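Opinion > Public Works > Roads and Bridges

A weight limit should have an end date

By Arnout Declercq

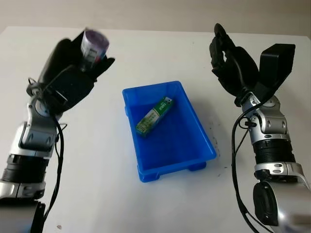 GARITZ, August

The Sala district council keeps a register of its road bridges. It lists 138 structures, from the river crossing at Ostau down to culverts that most drivers would not recognize as bridges at all. Of these, 12 carry a posted weight limit. The register gives the limit, the road number, the type of structure and the date the sign went up. It has no column for the date when the sign is supposed to come down, or for what would have to happen first.

I want to argue that this missing column is the main defect in how the district runs its bridges, and that it should be filled in before the council votes on its next roads budget. The argument does not depend on who holds the majority. The register had the same columns under the last three councils.

A weight limit is an engineering finding turned into a legal order. An inspector looks at the structure, an engineer calculates what it can carry, and if the answer falls below the legal load for the road, the council signs an order and a crew puts up two signs. Up to that point the procedure is sound. The calculation is checked, the order is published, and a driver who ignores it can be fined. After that point there is no procedure. The order stays in force until somebody moves to lift it, and no office in the district is required to bring such a motion.

The practical effect is that a limit costs the council almost nothing once it is in place. The signs are paid for. The bridge is lightly loaded and so it deteriorates slowly. Inspections of a posted bridge show little change from one visit to the next, and a structure that shows little change drops down the repair list. The posting, which was meant to hold the position until repairs could be made, becomes the reason the repairs are put off.

The costs appear elsewhere. They appear in the accounts of the dairy at Grultel, whose tankers cannot use the lower bridge and go around by the ridge road. They appear in the school transport budget, where a full-size bus has been replaced by two smaller ones. They appear in the surface of the ridge road itself, which was built for farm traffic and now takes every heavy truck between Grultel and Ostau. When the edge of that road broke up last winter, the repair was charged to general maintenance. Nothing in the entry tied it to the bridge.

This is a bookkeeping problem before it is a money problem. The council compares the price of fixing the lower bridge with a price of zero for leaving it alone, and zero wins every year. If the detour were priced, even badly, the comparison would come out closer. It might still come out against the repair. Some posted bridges should stay posted, and a few should probably be closed to motor vehicles and left to people on foot. But that should be a decision, taken on a given evening with a vote recorded against it. At present it is simply what happens.

The usual defense of the current practice is that safety orders should not lapse on their own. I agree with that and am not proposing it. A limit that expired automatically would be dangerous, and no engineer would sign one. What I am proposing is a review date. Each order would name a month by which the council must do one of three things: fund the repair, confirm the limit with a current calculation attached, or close the bridge to heavy traffic permanently and sign the detour as the official route. If the month passed with no vote, the limit would stay in force and the item would go to the top of the next agenda, ahead of new construction. The risk to the public would be exactly what it is today.

A second defense is that calculations are expensive. They are, if they are done from scratch. Most of the posted bridges in Sala were assessed by a conservative method that assumes the worst material strength consistent with the year of construction. That is a proper starting point when no drawings exist. It is a poor place to stop. A few cores from the deck and a scan to locate the reinforcement will often show that the concrete is stronger than the method assumed, and the limit can then be raised without placing any new material. They may also show the reverse, and the council should want to know that too.

The Garitz mill bridge is the local case for this. It was posted on the basis of the conservative method and stayed posted through two changes of council. The cores were taken only when a gas line had to be hung from the structure and the utility asked for a load figure. The result allowed the limit to be lifted for everything except special transports. The work that made the difference was paid for by the utility, as a side effect of something else. Had there been no gas line, the sign would be standing now.

A third defense, heard more in conversation than in meetings, is that the posted bridges are minor. None of them carries as many as 2,000 vehicles a day, which is the figure the district uses to separate its main roads from the rest. But traffic counts on a posted bridge measure what is left after the heavy vehicles have been sent away. To use the low count as a reason to keep the limit is circular. The relevant number is the traffic that would use the bridge if it were allowed to, and the district has not estimated it for any of them. Volume is also a weak guide on its own. A bridge with very little traffic may be the only crossing a fire engine can use to reach a group of houses. Whether it can carry a loaded pumper matters more to the people in those houses than any daily average.

That leads to the one part of the register I would call negligent, where the rest is only incomplete. It does not say which posted bridges are on an emergency route. The fire service in Ostau keeps its own list, which is sensible of it, but the two lists are compiled separately and updated at different times. When the limit on the upper Grultel culvert was lowered, the order was published in the usual place and the crews found out by driving up to the sign on a training run. A column in a table would have prevented this. So would a phone call, but a procedure that relies on a phone call is not much of a procedure.

The changes I am asking for are small. Add a review month to each of the existing orders, staggered so that the technical office handles 2 or 3 in a year. Add a column for the length of the signed detour and another for emergency use. Require that any road repair on a signed detour be coded to the bridge that caused the detour. Publish the register in a form that can be sorted, in place of the scanned pages now on the district site, some of which are sideways.

None of this needs new staff. The inspections are already done on a fixed cycle, and the review months can be set to follow them. The coding of repairs takes one extra field on a form that foremen fill in anyway. The cores and scans do need money, but they can be bundled into one contract for all the posted structures, and the cost of bringing a drilling crew to Sala would then be paid once.

I expect the objection that a council with a review date will simply confirm every limit every time and attach the old calculation with a new cover sheet. Some councils will. The requirement should therefore say that a calculation more than one inspection cycle old does not count as current. Beyond that, I can only say that a vote to confirm has names on it. The dairy can read those names, and so can the parents who drive to the bus stop on the far side of the lower bridge.

The draft roads budget contains a line for replacing faded signs. Several of the signs on that list are weight limits. The council is about to renew, at public expense and in good reflective sheeting, a set of orders it has not read in years. Before the new signs are ordered, the technical office should be asked to bring the files behind the old ones to the same meeting.

Related items

Who pays for the ridge road at Grultel?
Ostau river crossing: inspection summary and what it leaves out
Letters: school buses and the lower bridge
Culverts are bridges too
How the district sets its resurfacing list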